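The Saturday shift at Plekport

By ten past nine the queue at Plekport already reached the bike racks, and I'd like to say I was there as a calm and detached observer. I was not. I had been looking forward to the Skirnano open day since July, when they postponed the last one, and I had brought my own sandwiches so that I wouldn't have to leave for lunch.

Skirnano rents the upper floor of the old sail store, behind the chandlers. They teach robots to do housework, or the small slow beginnings of housework: picking up a cup, putting it in something, taking it out again. A tour party is 8 people and lasts over 19 minutes if anybody asks a good question. Ours lasted a great deal longer, and I'm afraid that was partly me.

First stop is the big hall, where a two-armed machine called Wuma folds tea towels. It's slow! It pinches a corner, lifts, thinks about it, and lays the cloth down with a care I have never once given a tea towel. When it missed a corner it went back and tried a different one, and a boy at the front cheered so loudly that the whole group joined in.

What I hadn't understood before the visit was where all this skill comes from. Tiziana Pagano, our guide for the morning, explained it while walking backwards between the benches. Wuma learns from people. Somebody sits or stands at a table with a gripper in each hand and does the job, over and over, and the movements are recorded along with what the cameras pick up. A single task might need 140 good goes before it's worth training on, and then the cup is swapped for a taller one and off they go again. She made it sound like piano practice, and having had a try myself I'd say that's fair.

You do get a try, by the way. The grippers are lighter than I'd guessed and you lose your fingertips completely. I know how to pick up a cup. I have done it every morning of my life. With a pair of jaws between me and the handle-less thing on the table I came at it sideways, squeezed too early and had to start again (twice). The trick, Tiziana said, is to stop watching your hands and watch the gap between the jaws, and after that it went much better. By my fourth go I was moving at nearly the pace of a sleepy toddler and felt tremendous.

The tables are in curtained bays along the far wall, and I spent the rest of my morning drifting from one to the next. The staff chat while they work, but they go quiet at the moment of closing the jaws, all of them, and the visitors go quiet too.

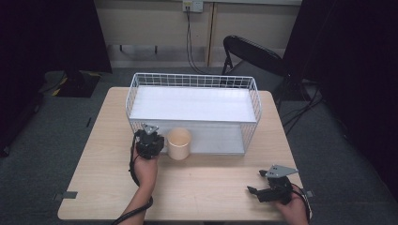 Two grippers, one table: teaching by hand at Skirnano.

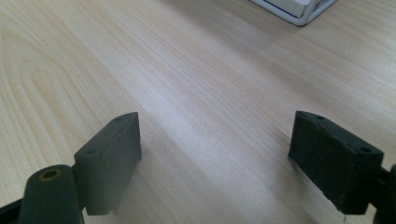
Settimio Greco thought the towels were the lesser half of the day. He had gone round in the party after mine, and wrote to me that evening to say that he'd have happily skipped Wuma for another hour with the grippers, that his wrists ached, and that he wanted to know whether left-handed people teach the robot differently. I've passed the question on to Skirnano, and he has put his name down for the next open day.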